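Equipment Plan and Budget for the Two-Arm Sorting Table
Final report, Section 3: Purchasing

3.1 Where we started

Our group took over the table from last year's project. The two arms were already mounted and belong to the department, so they are not part of our budget. Everything else had to be listed, priced and ordered by us before the end of January. The course gave us one order form and one approval round, which meant that anything we forgot would have to come out of the next group's money.

We began with an inventory. A cable only got a line on the list if we knew what it was for and which supplier could replace it. This took two lab sessions, longer than we planned, mainly because the old parts list used supplier codes from a shop that has since changed its catalog.

3.2 What the task needs

The task is to pick up small boxes with a two-fingered gripper and place them in an open wooden box. For this we needed three kinds of equipment: things to pick up, things to place them in, and spare parts for the gripper. We decided early not to buy new cameras. The existing view covers the tabletop, and a second camera would have used up most of the money.

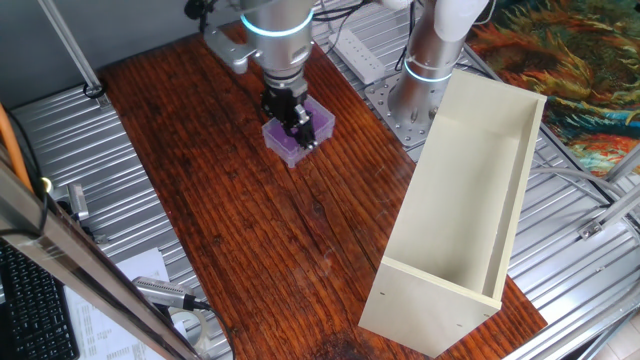 Butier Project Group
Budget and Purchasing Lead

The test boxes are light plastic with semi-transparent lids. We chose them over cardboard because cardboard dents where the fingers press, and we would have been reordering all term. We ordered 8 boxes from Calis. Four were meant for regular runs and the other four were kept back as spares.

For the gripper we ordered 9 sets of finger pads from Probert. The smallest pack was larger than we wanted, but buying single sets cost nearly as much. The extra pads stay in the drawer under the bench with the date of opening written on the bag.

The wooden box came from the Wemstead campus store. It was the cheapest item on the list and needed no approval.

3.3 Reserve

We set aside $100 as a reserve for shipping and small hardware. Most of it went to shipping – Probert and Calis each charge separately, and neither would combine our orders. What was left paid for cable ties, labels and a bag of bolts for the frame.

3.4 What we would change

Lead times should be on the first version of the list. We sorted our list by price, so the finger pads were near the bottom and were ordered last, although they had the longest wait. For one week we ran with worn pads and only did slow test moves.

We also recommend asking for quotes in writing. One price given by phone was higher on the invoice, and we had nothing to show the department office.

A replacement power strip is on the list for next term. We want one with a longer lead and a switch for each socket, so that one arm can be shut off without reaching behind the other. The request form is attached in Appendix B with the two quotes we have so far.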